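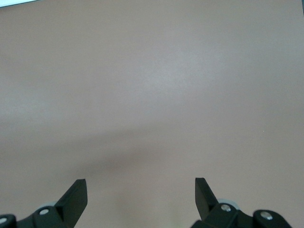 Fig. 6.1. Superfície de trabalho lisa e mate, em tom bege rosado.

Capítulo 6
A mesa antes do trabalho

Nos capítulos anteriores falámos dos materiais. Agora vamos falar do lugar onde eles se pousam. Muitos alunos consideram a mesa uma coisa sem importância, e por isso começam o exercício com o tampo cheio. Depois procuram a régua debaixo do papel e perdem o fio do que faziam.

Neste manual usamos uma regra simples: o centro da mesa pertence ao trabalho, e as margens pertencem aos utensílios. Um tampo de cor neutra e sem brilho ajuda bastante, porque os olhos cansam-se menos e as peças pequenas distinguem-se melhor.

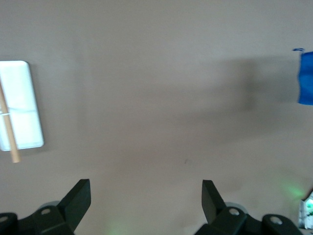
O tabuleiro branco fica à esquerda, encostado à margem, e recebe as peças compridas, como a vareta de madeira. Uma vareta pode ficar atravessada, com a ponta fora do tabuleiro, se isso permite pegar nela com facilidade. O pano azul fica do lado direito. Quem é canhoto pode trocar os lados.

A professora Cadi Wogan, que leu a primeira versão deste capítulo, pede às suas turmas que preparem a mesa em silêncio. Com 24 alunos, demora quase 12 minutos na primeira aula de novembro e bem menos nas seguintes.

6.1 Escolher o lado do tabuleiro

Sente-se à mesa com os dois braços apoiados. Estenda a mão que não escreve até onde chega sem inclinar o tronco. É nesse ponto que deve ficar a borda do tabuleiro.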